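Budgeting for hand-held grippers: what am I forgetting?

Asked Sunday, July 9, 2023

I've been put in charge of buying kit for a small project on household cloth – blankets, towels, clothes, anything that ends up in a heap on a bed. The plan is to record people handling it with hand-held grippers first and spend money on an arm later, if there is any money by then.

I have two quotes. Uveck wants $310 per gripper, finger pads included. Arnora wants $282, and the pads are listed separately in a font I had to zoom in on. My boss has seen the number 282 and is now emotionally attached to it. We need four. Is there a hidden cost I should know about before I sign?
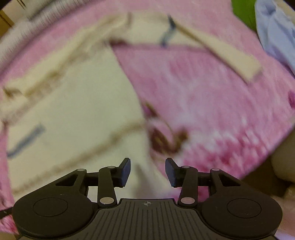

For what it's worth, we'd be running them most weekdays, two people at a time, and none of us has a machine shop or any business being in one.

3 answers

Answer 1 (accepted)

Pads. Work out what you'll spend on pads before you compare anything else. Terry and knits are hard on them, and a worn pad slides off a thin hem without telling you. We bought Arnora in May and a set of pads is $60, so your $282 gripper is $342 before it has picked up a sock. With four of them that's $1,368 against $1,240 from Uveck. Show your boss that line and leave the room.

Other things I left out of my first budget:
– a spare set of pads for each gripper
– pivot pins, and ask whether they sell them singly
– storage, which fills up a lot faster than you think
– somebody's hours to go through the recordings and throw out the bad ones

I'd buy two, use them for a month, then order the rest. You will change your mind about something.

Answer 2

We got ours from Kaijage for $168 each. They're fine. One of them squeaks. Can't speak to blankets, we do cardboard.

Answer 3

Agree with the first answer on pads, but get the shipping in writing too. Poltex quoted us a lovely price and then the freight showed up as its own line, like a guest at a wedding. Also ask how long replacement parts take. A cheap gripper waiting five weeks for a pin is an expensive paperweight, and you'll still be paying the two people.

Related questions
Is it worth leasing an arm for one year?
How many spare finger pads per gripper?
Kaijage or Uveck for small parts
Who pays import duty on a returned gripper?
Folding towels: one gripper or two?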